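Cleaning Cloths and Towels: Frequently Asked Questions
Laduvis Home Care Help Pages 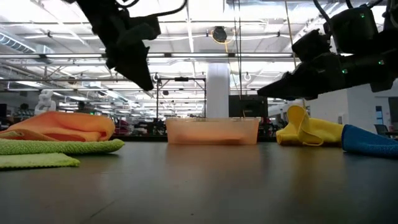 Orange and green cloths folded at the edge of a table, with a translucent storage bin farther back.

Why do you recommend different colors?
So that a cloth used on the bathroom sink does not end up on the kitchen counter. Pick a color for each room and stick with it. It does not matter which color goes where.

How should I wash microfiber?
Warm water, a small amount of liquid detergent, no fabric softener and no bleach. Softener coats the fibers and they stop picking up dust. Wash microfiber apart from cotton towels, which shed lint.

Can I put them in the dryer?
Yes, on low. Leave out dryer sheets. The Coste cotton towels can take medium heat.

My new towels are losing color. Is something wrong?
Bright colors can bleed in the first 2 washes. Wash them with similar colors until the water runs clear.

What is the best way to fold them?
Fold in half, then in half again. Thick towels will puff up a little and do not need to be pressed flat. If you stack different types, put the thin, flat cloths on the bottom.

Do they need to be stored in a bin?
No. A shelf or drawer is fine. A bin keeps dust off, and with a translucent one such as the Fliker you can see the colors without taking off the lid. Make sure everything is fully dry before it goes in.

How many towels fit in the Fliker bin?
It holds 9 of our standard microfiber towels folded in quarters, fewer if you mix in cotton.

How long does a microfiber towel last?
Around 400 washes with normal care. Replace it sooner if it feels stiff or leaves streaks on glass.

Can I use the thin cloths on a glossy tabletop?
Yes. Shake the cloth out first and use it slightly damp. Go over the surface again with a dry one if you see streaks.

Is the Trimetti set still sold?
The Trimetti set was discontinued in October. Single towels are still available under item number 311 while they last.

Can I return an opened pack?
Yes, if the towels have not been washed. Include the packing slip.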